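Haka Rose Print Duvet Cover Set: Long-Term Review

Reviewed 2025-03-27

The Haka rose print set has been on our main bed for 8 months, long enough to say how it washes, how it sleeps and whether the print holds up. I paid full price for it at Quansah, the home store, and this review covers the duvet cover and the two pillowcases that come in the same package. There is no fitted sheet in the set. The package says so, but in small type on the back, and it is easy to miss if you are ordering online.

What you get

The cover is white with pink roses, pale leaves and thin dark stems. It comes in twin, full/queen and king. Mine is the king. The print runs over the whole top of the cover and does not stop short at the sides, so the bed looks the same if you put the duvet on a little crooked. The reverse is plain white. The pillowcases are printed on both sides.

The colors are soft. On the store's website the pink looked stronger than it is, and if you want a bright floral this is the wrong one. I wanted something quiet for a room with white walls, so the paler pink suited me.

The label says cotton percale with a thread count of 400. I have no way to check the number. The fabric feels smooth and a little crisp, and it is thinner than the sateen cover it replaced. You cannot see the duvet through it in daylight, which was a problem with a cheaper white cover I had before.

Putting it on

The opening is along the bottom edge and closes with buttons. They are small, and the buttonholes were tight for the first few weeks. They have loosened since and now take a minute or so to do up. I would have preferred a zipper. The old Nosell cover had one, and it was faster, although the zipper on that cover did eventually split.

Inside there are ties at all four corners. They are sewn into the seam and have stayed put. My duvet does not have loops, so I tie each one around the corner itself, and that holds fairly well. By the end of a week one corner has usually slipped, and I shake the duvet down when I make the bed.

The fit is good on a standard king duvet. The cover had a little extra room when new and shrank slightly in the first two washes. After that it stopped. If your duvet is on the large side, I would measure it before buying.

Day to day

I make the bed every morning by pulling the duvet up from the foot and smoothing it from the middle out. With this cover that takes very little work. The fabric lies fairly flat and the print hides small creases. Long folds do show, mainly when the duvet inside has twisted, and no cover is going to fix that.

The bed is also where I fold the laundry. It is the largest flat surface we have, and the dining table is usually taken. Sweaters in particular get laid out full length so I can straighten the sleeves and check for pulls before folding them.

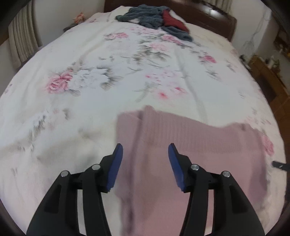 A smooth cover is better for this than a textured one. Knits slide a little when you pull them straight, and nothing catches. My previous cover had a waffle weave, and ribbed sweaters would drag on it and come out with one side longer than the other. I also find that a pale background makes it easier to spot lint and stray threads on anything darker than cream.

The drawback of a pale background is that it shows everything else too. Dark jeans left a faint blue smudge near the foot of the bed in the second month. It came out with a normal wash and some stain remover, but I now put a towel down before I sort denim. Pet hair shows on the plain reverse and is less noticeable on the printed side.

Washing

I wash the set every week at 30 degrees Celsius (the care label uses Celsius only, and on my machine that matches the cool setting). I use an ordinary liquid detergent and no bleach. The roses have faded a little, evenly, and you would only see it next to a new one. The dark stems are as sharp as they were at the start. The white has not gone yellow or gray so far.

Drying takes longer than I expected for a thin fabric, mostly because the cover likes to swallow the pillowcases in the dryer. Buttoning it closed before washing solves that. On the line it dries in an afternoon in good weather.

It does wrinkle. Percale always will, and taking it out of the dryer while slightly damp helps a lot. I iron the pillowcases now and then and have never ironed the cover.

Wear so far

One button came off in April of last year on the Nosell cover, the week I got it, so I was expecting the same here. All the Haka buttons are still on. A seam on one pillowcase started to open at the corner and I closed it with a few stitches. There is light pilling at the top edge of the cover, where it rubs against our faces and hands. It is not rough to the touch.

Compared with others

The nearest thing I have used is the Irkeo floral set, which is in our guest room. The Irkeo is softer out of the package and has a zipper, but its print covers only the middle of the duvet and looks off center as soon as anybody sits on the bed. It also wrinkles more. The Irkeo costs less, and for a bed that gets slept in a few nights a year I would still choose it.

For a bed in daily use I prefer the Haka. It sleeps cooler, and it looks tidy with less effort.

What I would change

A zipper, or at least bigger buttons. A clearer note about the missing fitted sheet. I would also like to be able to buy extra pillowcases on their own. We sleep with four pillows, and the only way to get a matching second pair is to buy another whole set, so two of ours are plain white.

Rating

Fabric: 4 out of 5
Print and color: 4 out of 5
Closure: 3 out of 5
Washing: 4 out of 5
Overall: 4 out of 5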